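Two-arm handoffs and jar work on a bench: setup notes

Posted by Aisyah Liem, filed under Dastham workshop builds

Quick writeup, people keep asking how the two arms got lined up. Not pretty but it works for us. You need both arms mounted and talking to the controller already. If not go do that first, the Trulimano mounting page covers it.

What you need

Two arms, parallel grippers with the long fingers
A table. Ours is two tables shoved together, fine so long as the seam is level
Masking tape, marker, small labels
Hex keys
Something round and drum shaped to practice on
A jar with a screw lid, some small dry bits to go in it
An open plastic tub

Step 1. Label the arms

Do it now. Write left and right on actual labels, stick them up on the links where you can read them standing. I ran the left config on the right arm once. Loud noise.

Step 2. Cables

Leave a proper loop at each wrist. Too tight and it yanks the connector on a full roll, too loose and it gets in the fingers. Turn the wrist by hand end to end with power off, watch the loop the whole way. Then do it again with the gripper open.

Step 3. Home and set the meeting point

Home both. Jog them in till the fingertips nearly touch over the middle of the table. Save that as MEET in Flinow. Ours is 320 mm up from the tabletop, yours will be different, dont copy it. Speed at 30 percent until you trust it.

Step 4. Shared hold

Put the round thing in the left gripper first. Bring the right one in slow, stop, close. Both should be holding before either lets go. If it twists when the second gripper closes your heights are off, fix the height and leave the grip force alone.
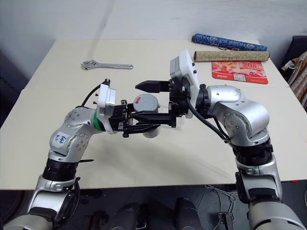 Both grippers on the gray cylinder, left fingers coming in flat from the side.

Run it ten times. If it drops more than once go back to step 3.

Step 5. Finger gap

Fingers fully open, measure at the tips. Mine were 91 mm. Type that in as max width and let the software work out the rest. Check again after you swap fingers, I forgot and spent a whole Monday evening chasing it.

Step 6. Jar positions

Tape a small cross where the jar goes and another for the tub. Tub in the middle so both arms reach. Save a point over each one, then a lower one for the actual grab. Keep the lower point off the table surface or you will bend a finger.

Left arm holds the jar, right arm does the lid and the picking. Try it the other way round if your right arm has the better reach. Grip on the body of the jar, not the rim.
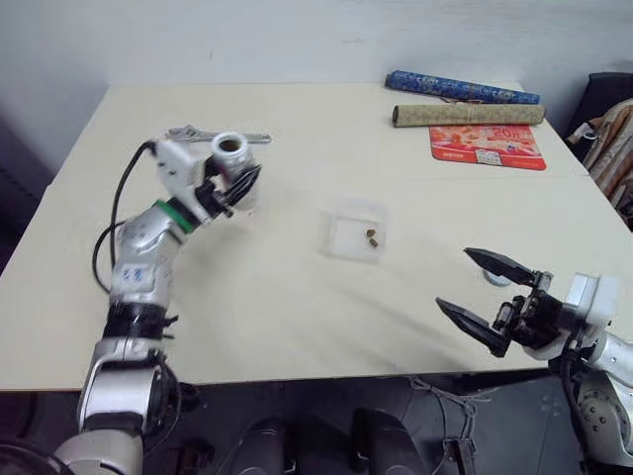
Small pieces are the annoying part. Long pointed fingers want to pinch and flick, so come down with them open, close slow, wait half a second, lift. If a piece shoots off lower the closing speed before you touch anyting else.

Step 7. Save and back up

Export the whole profile. Copy it somewhere that isnt the workshop laptop. Name it with the arm and the table, "final2" tells you nothing in a month.

Common problems

Arm stops halfway with error 749: joint limit on ours. Rotate the wrist back and approach from the other side.

Grippers bump at MEET: pull the right one back a finger width, resave.

Everything is off by the same amount: somebody moved a table. Re-tape, re-home, start at step 3.

Lumbantobing fingertip files are on the downloads page, print them solid.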